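Care of Common Rooms: Side Tables, Remote Controls and Loose Cables

Residents of Jernumitz House are asked to read these notes before the winter cleaning round in December. They cover the small round tables in the sitting rooms and the stretch of floor and wall behind them. They replace the sheet dated 2 October 2018. Questions may be put to Regula Hollenstein in Room 114.

The tabletop

Wipe the top with a soft cloth, slightly damp, following the grain of the wood. Dry it at once with a second cloth. Spray polish is not to be applied directly to the table; put a small amount on the cloth and work it in. Cups and glasses require a coaster, and plants require a saucer with a raised lip.

White rings left by hot cups will often fade if the spot is rubbed gently with a dry cloth the same day. Older marks should be reported and left alone. Scouring pads have spoiled more finishes in this building than hot cups have.

The lower shelf

Dust collects where the shelf meets its raised rim. Take everything off the shelf first, then run a dry paintbrush along the curve and finish with a cloth. The shelf is the agreed place for the television remote control. It should not be left on chairs, on windowsills or under cushions.
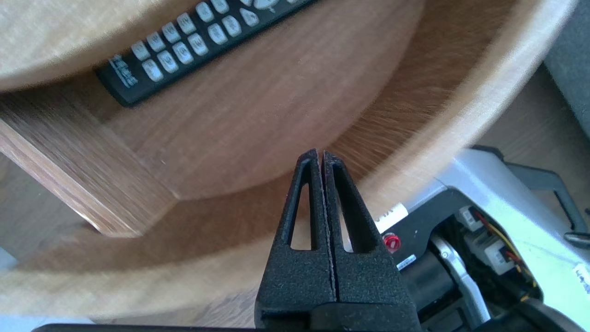

Cleaning a remote control

1. Take out the batteries and look at the contacts. White or green crust should be removed with a cotton swab and a little white vinegar, and the contacts left to dry fully.
2. Wipe the case with a cloth that has been dampened and well wrung out. Liquid must never be poured or sprayed on the buttons.
3. Clean between the rows of buttons with a wooden toothpick wrapped in thin cloth. A dry toothbrush also serves.
4. Put the batteries back, both of the same make and age - a fresh battery paired with a worn one is apt to leak.

Spare batteries are kept in Room 122. Used ones go in the box by the door of that room and not in the household trash.

Behind the table

Move the table before cleaning behind it. Lift it by the legs or the underside of the top, with a second person if necessary, and do not drag it across the planks. Felt pads under the feet should be replaced when they have worn flat.

A cable that hangs from a wall jack and gathers in a coil near the floor will trap lint and catch on the vacuum head. Unplug it by the plug itself, shake out the coil, and wind the spare length in loose loops as wide as a hand. Fasten the loops with a cloth strap. Wire ties are too sharp for this purpose. Leave enough slack for the table to be moved without pulling on the wall plate.

Wall plates are to be dusted with a dry cloth only. Dust along the baseboard should be brushed outward and then vacuumed.

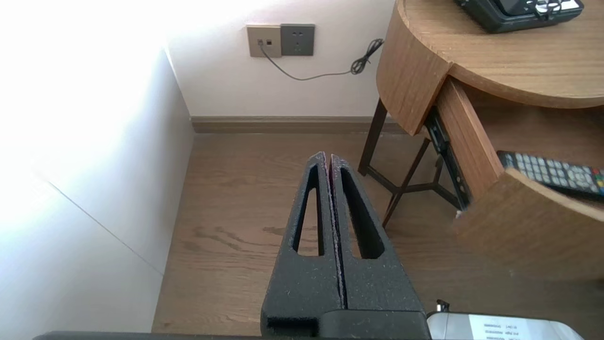
FLOORS AND WALLS

Sweep wood floors before any damp mopping, working from the far wall toward the door. The mop should be wrung until it no longer drips. Standing water along the baseboard will swell the edges of the planks, and repairs of this kind are charged to the floor account.

Scuffs on white walls may be treated with a clean white eraser, used lightly. If the mark remains after two attempts, please notify Ghassan Tarawneh, who holds the matching paint.

Related notes
Washing and Rehanging Curtains
Chair Glides and Felt Pads: Sizes in Stock
Removing Candle Wax from Wood
Labeling Chargers and Extension Cords
Sitting Room Inventory, Rima Farah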